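Bilderrahmen putzen ohne Schlieren - so mache ich das inzwischen

Im November, wenn die Sonne so flach ins Zimmer kommt, sehe ich es jedes Jahr wieder: Auf unseren Bilderrahmen liegt ein Film, den ich den ganzen Sommer über nicht bemerkt habe. Fingerabdrücke, Kochdunst, der feine Staub in den Ecken. Bei uns hängen und stehen insgesamt 14 Rahmen herum, von der Urlaubskarte bis zum großen Druck im Flur, und ich nehme sie mir dann alle an einem Nachmittag vor. Klingt nach viel Arbeit, geht aber flott, wenn man erst mal drin ist und nicht dreimal nach einem Tuch suchen muss!

Was ich mir bereitlege

Viel brauche ich nicht: zwei Mikrofasertücher (eins für feucht, eins für trocken), einen weichen Pinsel, ein paar Wattestäbchen und eine Sprühflasche. In die Flasche kommen 500 ml Wasser und 2 Esslöffel heller Essig, fertig. Gekaufte Glasreiniger gehen natürlich auch, ich habe lange den von Flarside benutzt, aber der Geruch hat mich irgendwann genervt. Außerdem lege ich mir ein altes Handtuch in die Nähe, auf dem ich die Rahmen später flach ablegen kann. Bitte vorher einmal ausschütteln, ein Krümel darunter reicht für einen hässlichen Kratzer.

Erst der Staub, dann das Wasser

Den Fehler habe ich jahrelang gemacht: gleich mit dem feuchten Tuch drüber. Dann wird aus dem Staub eine graue Pampe, die sich genau in die Ritze zwischen Glas und Leiste setzt, und da bekommt man sie kaum wieder raus. Also zuerst mit dem Pinsel rundherum, immer von oben nach unten, und die Rückseite nicht vergessen. Dort hängen bei mir gern mal kleine Spinnweben am Aufhänger. Bei Rahmen mit Schnitzereien nehme ich einen alten Rougepinsel, der kommt in jede Vertiefung.

Das Glas

Ganz wichtig: nie direkt auf die Scheibe sprühen! Die Flüssigkeit läuft nach unten, zieht unter die Leiste und von dort ins Passepartout, und den welligen Rand wird man nie wieder los. Mir ist das bei einem Druck von Bokside passiert, den ich wirklich gern hatte. Seitdem sprühe ich nur noch aufs Tuch, und zwar sparsam, es soll gerade eben klamm sein.

Dann wische ich in Bahnen, erst quer, dann hoch, und poliere sofort trocken nach. Zum Kontrollieren stelle ich den Rahmen hochkant auf den Tisch und kippe ihn ein bisschen hin und her. Je nach Winkel sieht man plötzlich Schmierer, die von vorn überhaupt nicht da waren. Helle Tischplatten sind dafür prima, auf unserem dunklen Esstisch übersehe ich ständig etwas.

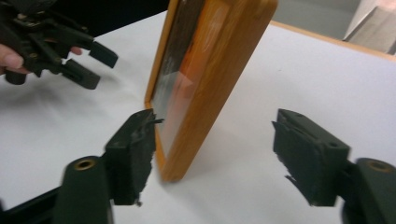
Die Leisten

Glänzende Leisten sind am dankbarsten, da reicht ein leicht feuchtes Tuch und danach das trockene. Man sollte nur nicht zu fest rubbeln, sonst wird der Glanz an den Kanten stumpf. Bei geöltem oder gewachstem Holz lasse ich den Essig ganz weg und nehme nur Wasser, und auch davon wirklich wenig. Alle paar Monate bekommt das Holz einen Tropfen Möbelöl (meins ist von Camacho, die kleine Flasche hält ewig), das muss dann bis zu 20 Minuten einziehen, bevor ich den Rest abnehme. Vergoldete Rahmen pinsele ich ausschließlich trocken ab. Einmal feucht gewischt, und schon war am Erbstück aus dem Flur ein Stückchen Gold weg - das ärgert mich bis heute.

Ecken und Ritzen

Für die Gehrungen nehme ich Wattestäbchen, kurz angefeuchtet und zwischen den Fingern ausgedrückt. Wenn dort etwas richtig festsitzt, wickle ich eine Lage Mikrofasertuch um einen Zahnstocher und fahre damit an der Scheibe entlang. Bitte keine Messerspitze, auch wenn es in den Fingern juckt!

Und wenn der Dreck innen sitzt?

Manchmal wischt und wischt man, und der Fleck bleibt. Dann ist er auf der Innenseite. Rahmen mit dem Glas nach unten aufs Handtuch legen, Klammern vorsichtig aufbiegen, Rückwand und Bild herausnehmen und das Bild gleich irgendwohin legen, wo kein Wasser hinkommt. Die Scheibe fasse ich nur an den Kanten an, bei scharfen Kanten mit Handschuhen. Nach dem Putzen muss sie komplett trocken sein, bevor alles wieder zusammenkommt, sonst klebt das Foto irgendwann am Glas.

Noch was zu Acrylglas

Viele günstige Rahmen, zum Beispiel die von Flandutlow in meinem Arbeitszimmer, haben gar kein echtes Glas. Da bitte kein Küchenpapier und keinen Reiniger mit Alkohol nehmen, das gibt feine Kratzer oder trübe Stellen. Lauwarmes Wasser mit einem winzigen Spritzer Spülmittel und ein ganz weiches Tuch reichen völlig. Zum Nachtrocknen tupfe ich nur.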